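Detention Time and Dock Delays: Frequently Asked Questions

Kelow Freight Services answers these questions for owner-operators leased to us and for small carriers that use our billing desk. The page was last revised 2/11/24. If your lease or rate confirmation says something different from what you read here, the signed paper controls.

What is detention time?

Detention is the time a driver and truck are held at a shipper or receiver past the free time written into the rate confirmation. It is paid by the hour, or by the part of an hour if the confirmation allows it. It is separate from layover, which applies when a truck is held overnight or until the next business day.

How much free time does a customer get?

On most loads we book, the customer gets 2 hours. A few grocery and cold storage accounts get 3. The number is printed on the confirmation under "Accessorials." Check it before you accept the load. If the line is blank, call dispatch and have it filled in. A blank line is hard to collect on later.

When does the clock start?

It starts at your appointment time or your check-in time, whichever is later. Arriving early does not start the clock early. If you arrive after your appointment, many receivers will work you in as they can, and detention usually does not apply at all. Some confirmations allow a short grace period for late arrivals. Most do not mention one.

For first-come, first-served docks, the clock starts when you check in with the guard or the receiving office. Get that time in writing.

When does it stop?

It stops when you have signed bills in hand and are released. It does not stop when the last pallet comes off. If the trailer is empty but the office is holding your paperwork, you are still on the clock.

What proof do I need?

You need in and out times on the bill of lading, signed or stamped by the facility. If the facility refuses to write times, send dispatch a message through the app when you check in, when you are put in a door, and when you leave. Messages sent at the time carry more weight than a note written the next day.

ELD records and trailer location pings help support a claim, but several brokers will not accept them alone. Send them along with the bills.

Do I have to warn anyone before detention begins?

Yes, on nearly every brokered load. The usual rule is that the broker must be told before free time runs out. Dispatch makes that call, but only if we know you are still waiting. Message us when you have half an hour of free time left. Claims turned down for lack of notice are the most common kind we see, and we can rarely get them reversed.

How long do I have to turn in a claim?

Send your bills and the detention form (Form 1231) within 3 days of delivery. We have 31 days from delivery to bill most customers, but brokers can set a much shorter limit, and we need time to check the paperwork. Claims that arrive late will still be sent. We cannot promise they will be paid.

Who keeps the detention money?

Under the standard lease, detention passes through to the owner-operator at the same percentage as linehaul. Older leases may show a flat hourly amount instead. If you are not sure which one you signed, ask Custódio Teixeira in settlements for a copy of your schedule.

When will I see it on my settlement?

After the customer pays. We do not advance detention. It shows as its own line with the load number beside it, so you can match it to the trip. If the customer paid part of the claim, the line will say "partial," and the reason code is on the back page of the statement.

Does waiting at a dock count against my hours?

Being held at a dock does not by itself stop your 14-hour window. Whether the time is logged as on duty, off duty or sleeper berth depends on whether you were relieved of responsibility for the truck and the load. Sebastião Assunção in the safety office can talk through a specific stop with you. Do not change a log entry to make a detention claim look better. The two records are compared.

What if I run out of hours while I am being unloaded?

Tell dispatch as early as you can. Ask the facility whether you may park on the property, and get the name of the person who says yes. If they say no, ask where trucks are normally sent. The Dronidham and Fodor receivers both allow overnight parking with a gate pass. Fallo does not, and the street outside is posted.

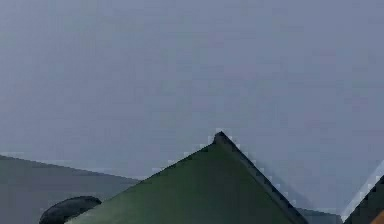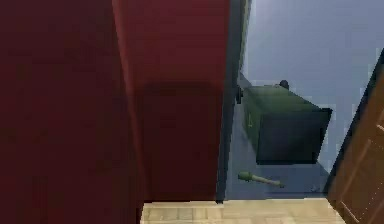
Can I refuse a load to a customer that always runs slow?

Yes. The lease does not require you to take any load. Tell dispatch which facilities you want left off your offers and we will note it on your account. Once you have accepted and picked up, though, the load has to be delivered or handed off in a way we have agreed to.

Can the customer dispute the times on my bills?

They can, and some do. We ask them for gate records. If their records show a shorter stay, we bill the shorter time unless you have something dated that shows otherwise. Keep your own copies of everything for at least a year.

Does detention apply to drop and hook?

Not for the drop itself. If you are held waiting for the loaded trailer you were sent to pick up, treat it like a live load and report it the same way.

Related questions
Layover Pay and How It Differs from Detention
Lumper Receipts and Reimbursement
Truck Ordered Not Used (TONU)
Reading Your Settlement Statement
January Changes to the Accessorial Schedule

Contact the billing desk | Copyright Kelow Freight Services. All rights reserved. | Back to top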